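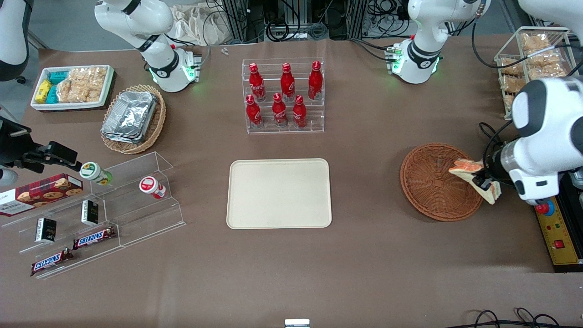

Left arm with a slice of toast just above the wicker basket, right arm over at the tiered shelf.

Ticket 177: Jeton snack table, left gripper slow to let go
Site: Clomton
Opened by: Birsen Keskin
Picked up by: Craig Dunbar
Status: watching

Birsen, Sunday, late afternoon
Hello Craig, I hope you had a better weekend than the left arm did! The toast pick goes fine and the travel over to the basket goes fine, and then it hangs there above the rim and thinks about it. Sometimes the fingers open after a moment, sometimes the program stops with a "release not confirmed" message and I have to clear it. The green lights at the foot of both arms stay on the whole time, so I don't believe we are losing power. I have tried the restart from the Trustar menu and it behaved for a little while afterward, then went right back to its old ways. The right arm has been good as gold.

Craig, next morning
Thanks for such a clear write-up, it saves me a lot of guessing. Before we blame the motor, could you do the following with the arm stopped and the red button pressed in:

Wipe both fingertips with a barely damp cloth, then a dry one. Toast leaves a fine grit, and it loves to work its way in behind the beige tips.
Check that the tips are snug. If one rocks under your thumb, tell me before you tighten it.
Follow the gripper cable back as far as you can reach and look for a spot where it pulls tight with the arm out over the basket. I had one of those at El Idrissi last winter and spent most of a day looking in the wrong place.

Also, what is the release wait set to? It should read 200 ms on your version.

Birsen, before lunch
Crumbs, yes, a surprising amount, mostly behind the outside tip. Neither tip rocks. The cable looks relaxed to me all the way up, although I am short and the top of the arm is not. The release wait says 9! I have no idea who would have changed it, and I am fairly sure it wasn't me, but I won't swear to it.

Craig, early afternoon
Well, that would do it — the fingers hardly get a chance to start moving before the program asks whether they are open. Please put it back to 200, save it, and then load the recipe again, as the old number hangs around until you do. Leave the grip force alone for now. Run it slowly for the first 2 slices with your hand near the stop.

Birsen, end of day
Done, saved, loaded again. I ran toast into the basket for about an hour and it let go every time, with no message. I would still like someone taller to check the cable up top, so please leave the ticket open until you are next in Clomton.

Craig
Happy to. I'll bring the step stool and a spare set of tips.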